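Grasp width controller

From the Eden robot software wiki. Last edited 6 July 2018.

A grasp width controller is the bit of software that decides how far apart a gripper's fingers should be at any given moment, and how hard they should push while they get there. I wrote the first version of this article when Bema still had only one, and I've kept adding to it, so it rambles a little. Sorry, and please fix my typos!

The name is a bit misleading. With a hard part like a steel block, width is pretty much all you need: you know the size, you close to that size, and the motor current jumps when you touch. Soft things don't give you that nice jump. The current creeps up slowly, the object keeps giving way, and a controller that only watches width will happily keep closing until the fingers run out of travel. I lost most of a January to this.

How it works in Bema

Bema runs the controller as its own process, at 200 cycles per second. Each cycle it reads the finger position and the motor current, works out how fast the one is changing against the other (we call that the slope), and picks one of three modes.

Free mode: nothing between the fingers yet, go at whatever speed the planner asked for.
Contact mode: the slope has started to rise, so drop to 40 percent speed and start filling the buffer.
Hold mode: keep the current steady and let the width drift if it wants to.

The buffer is the part people ask me about the most. It holds the last 169 slope readings, which came out of a tuning session on Wibisono and has never been changed, mostly out of fear (mine). The switch from contact to hold happens when the average over the buffer stays above the threshold. Set the threshold too low and it goes into hold after barely brushing the thing. Too high and you squash it.

Folded and hollow objects are the nasty case. A rubber piece that folds over itself has two stages: first the air gap closes, with very little push back, and then the two layers meet and the slope shoots up. If your threshold sits between those two you get a mode flip right in the middle of the squeeze, and the log looks like a saw blade. 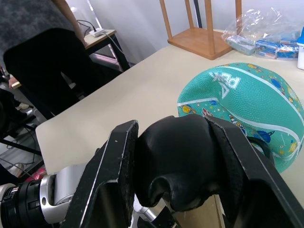
Udurix, on the talk page, doesn't agree with me about the two stages and would handle them in perception: "If the camera can tell you it's folded, the planner should send a different threshold before the fingers ever close. Why make the low level loop guess?" It's a fair point, and I go back and forth on it. A wrist camera does get a close look at the squeeze — a black object between black fingers, though, is a rotten thing to ask a segmentation model to outline. Our mask tends to swallow the fingertips along with the object. I'd still like the loop to cope with whatever it gets handed.

Perception hints

Since the 129 build, the planner can send a hint along with the grasp request. It's just a label, soft or hard or unknown, and all it does is choose the starting threshold. Unknown uses the soft value. Leave the field out completely and you get the hard value instead, a bug I keep meaning to fix. Wibisono has its own patch for it.

Known problems

Slope goes noisy at very low speed, so slow closes can sit in contact mode forever. There's a timeout, but it opens the fingers when it fires, and that's a nasty surprise if you were holding something. Turn it off for transport moves.

The replay tool draws the modes one cycle late. The log itself is right, trust the log.

Cold grease looks a lot like a soft object. Run the warm-up script first!

See also: Force limits in Bema, Finger calibration, Mask cleanup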